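About Moslow

Moslow writes software for robot arms that work in ordinary rooms. We started with motion planning and added perception later, when customers kept asking us to look at problems that turned out to be camera problems. Today we have 30 people in two offices, Esgate and Salinas.

What we make

Our main product is Latberg, a planning and control package. It takes in camera data and joint readings, works out where the arm can go, and sends commands to the motors 400 times a second. It runs on a normal desktop computer under Linux. The planner, the controller and the camera tools can be bought separately, and many labs use only the planner.

We also make a log viewer. It lines up camera video, joint angles and planner output on one timeline, so an engineer can stop at any moment and see what the software knew. It comes free with every license.

How we work

Most of our testing is done on kitchen counters. They have shiny surfaces, narrow gaps and a lot of small things standing close together, and all of that is hard on depth estimates. We test with views from the wrist and views of the wider workspace, and the planner has to get along with both.

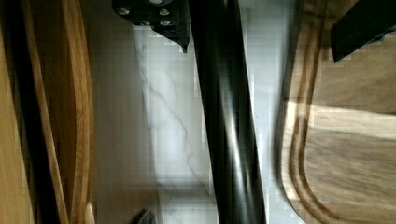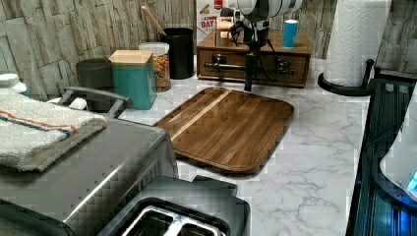

Each release of Latberg has to pass 68 tests before it goes out. Some run in simulation and take a few minutes. The rest run on real arms and take roughly 4 days. If a test fails, the release waits. The December release waited twice, both times over how the planner handled stale camera data.

Who uses it

Our customers are university labs, makers of robot arms and a few companies building home helpers. We do not sell hardware. Support questions go to the engineers who wrote the code.

Visiting and jobs

The Esgate office takes visitors by appointment. Planning and controls jobs are based in Salinas, and open positions are listed on the Jobs page.

Page last updated Feb 13, 2018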